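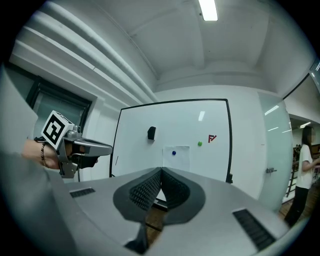

Can the ward meeting be told who sent in a complaint about a councillor?
Only if the sender ticked the consent box on the first screen, and most people never look at that box.

4. Filing a complaint in Clevilis

Last updated: November 11, 2024

Pratstead council says the new system is quicker than the paper form. Perhaps it is. Follow the steps anyway and keep your own copy.

1. Open the residents' page and choose "Conduct of members". Do not choose "General feedback". Nothing sent there gets a case number.
2. Read the consent box. It is ticked when the page loads. Untick it if you want your name kept back.
3. Pick the ward. Allport is listed twice, once under its old boundary. Use the second entry.
4. Describe what was said or done, with the date and the meeting. The box holds up to 926 characters and drops the rest without a warning.
5. Attach papers if you have them. The limit is 3 files.
6. Press Submit once, then wait for the case number and write it down.

Note: The screen promises a reply in 11 working days. An automatic message counts as a reply under the council's rules, so I would not read much into that promise.

Caution: A complaint that accuses a member of plotting with a party or a developer goes to the legal desk first. Say what you saw or heard and leave out what you suppose.

4.1 If the case is closed early

Open the case, choose "Ask for review" and give a reason. You can do this 2 times. The button disappears after the January recess, whatever the help page claims.

Comments

ridgeway_resident: Step 3 caught me out. My complaint went to the old Allport list and sat there.

Górecki: Is the review done by the same office that closed it? The page doesn't say.

tenpastfour: Same office, according to the letter I got.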